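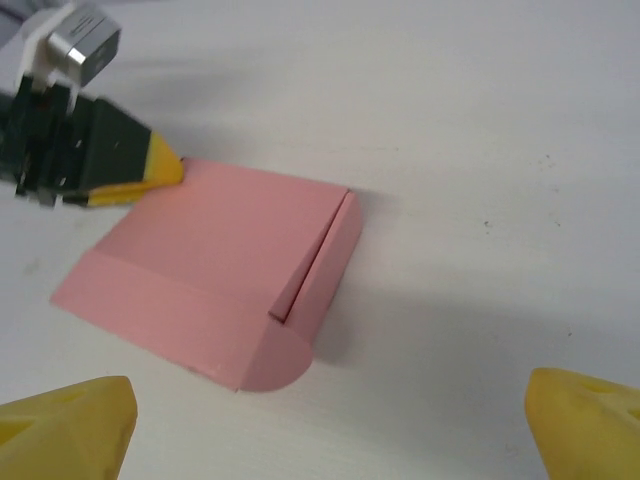

A pink folding carton with its lid mostly closed

A folding carton is a box made from one sheet of paperboard, which is cut, creased and shipped flat. In Darbridge the trade started with the Kerum mill, which made board for tea and soap sellers. Merle Ruawai, foreman there for 11 years, changed the creasing rule so that thick board could bend without cracks on the outer side.

The grain of the board should run across the main crease. When it runs along it, the panels bow in damp weather.
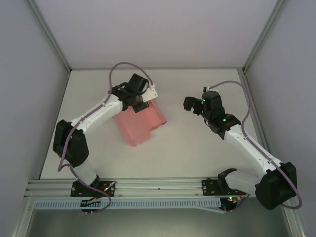

Two white arms on a rail, one above a pink object

The Drosto works bought the mill in June and kept 36 of its cutting dies. Older patterns are listed by Warrick Ruddock under the name Barbu, after the tuck lock they share.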